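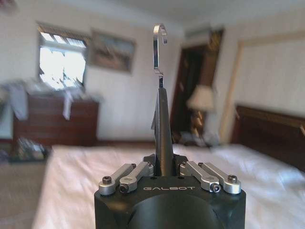 Ashraf Younis
Contributing writer, short fiction

The inventory for the Rerkton house gave the bedroom 4 lines: bed, lamp, air conditioner, hooks. Matsuda began with the hooks. The lease listed them as steel, S-pattern, one size, and required that each be returned or paid for. The charge was 800 for a missing hook and 1000 for a bent one, a difference she had queried in writing and had not had explained.

She had the gauge from Triltitz in her coat. A sound hook passed through the slot with nearly no play. A bent one caught at the lower curl. She tested the first over the white sheet so that it would not mark the floor if she dropped it. It passed. She wrote P in the column.

The blind was part of the way down and she left it there. The lamp had a cream shade and, on the form, no value. She entered it as present. The door was open, also present. The air conditioner was above it, near the ceiling, and she had no ladder, so she wrote "seen".

Her brother had slept in this room for 2 winters. He had hung his coats on the hooks, and his wet boots by their laces, and once a ham from Skamutthorpe that the agent still mentioned in letters. There was no line for any of that.

The last hook caught in the gauge. She turned it over and tried the other end, which passed. She tried the first end again, with slightly more force — the instructions did not specify a force — and it went through.

She wrote P, signed the form at twenty past three, and put the gauge back in her coat.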